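Handout 5: Picking from a bin, one object at a time

Shared workshop build, Kurkcombe. Bring this sheet and your notes from the wiring session. We work on the Plaltari cell for the whole evening, so there is no need to bring a laptop unless you want to log your own runs.

## 1. What we are building

The cell is a used industrial arm, a small gripper, and a tray that serves as the bin. Objects go in the tray, the arm picks one, lifts it, and puts it back somewhere else in the tray. It should be able to do this for a long time without a person touching it. The target for the end of the course is 2,000 logged attempts.

Most home builds fail at the boring parts: the tray creeps across the table, a cable catches, an object rolls into a corner and stays there. We will spend more time on those than on the grasp code.

## 2. Tray and clamps

The tray has to stay where it was when you taught the positions. If it moves, every stored height and edge limit is wrong.

- Clamp the tray to the table before powering the arm. Push it hard with your hand. If it shifts, clamp it again.
- Sloped walls are better than straight ones. Round objects roll back toward the floor of the tray, and the fingers have some room near the edge.
- Set the lowest allowed fingertip height with a sheet of cardboard on the tray floor, then take the cardboard out.
- Set the side limits 15 mm inside the walls, measured at the fingertips.

## 3. Cables

Strap the cables along the top of the link and leave a loop at each joint. Move the joint through its full range by hand control and watch the loop the whole way. It should never pull tight and never hang low enough to reach the tray.

The wires at the gripper need separate attention. They are thin, they move with every pick, and a loose one will end up between a finger and an object. Check them at the start of each session and again after any stop.

## 4. Choosing objects

Use a mixed set. A set of identical blocks will make a weak gripper look good. For tonight we have a long object with a handle (the hairbrush), a block with studs, a marble, and a small hexagonal piece.

The hairbrush is the first target. Lying diagonally, it can be approached from several directions, but a grasp near one end leaves most of the length hanging to one side. Expect it to swing or tip on the lift.

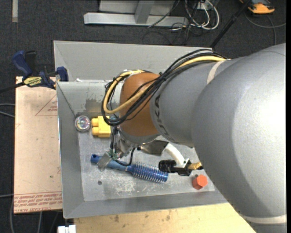
## 5. Procedure

1. Home the arm at low speed with the tray empty.
2. Place the objects by hand with the arm stopped. Step back past the tape line.
3. Run 14 attempts at low speed. One person holds the stop button and does nothing else.
4. For each attempt write down the object, where the fingers touched it, and the result: held, dropped, or missed.
5. Stop the arm and check the clamps, then the wires at the gripper.
6. Repeat with the faster profile only if no clamp has moved.

## 6. Logging

Use the Cleltach sheet on the shared drive. One row per attempt. A grasp counts as held if the object is still in the fingers at the top of the lift — a drop on the way back down goes in the notes column and is still a held grasp. Please don't change this rule partway through a run, or we can't compare groups.

## 7. Before next time

- Read the Ó Dálaigh notes on grasp points for long objects, first two sections only.
- Work out where you would grasp the hairbrush to keep it level, and sketch it.
- Suggest one object to add to the set. Nothing glass larger than the marble, nothing that sheds.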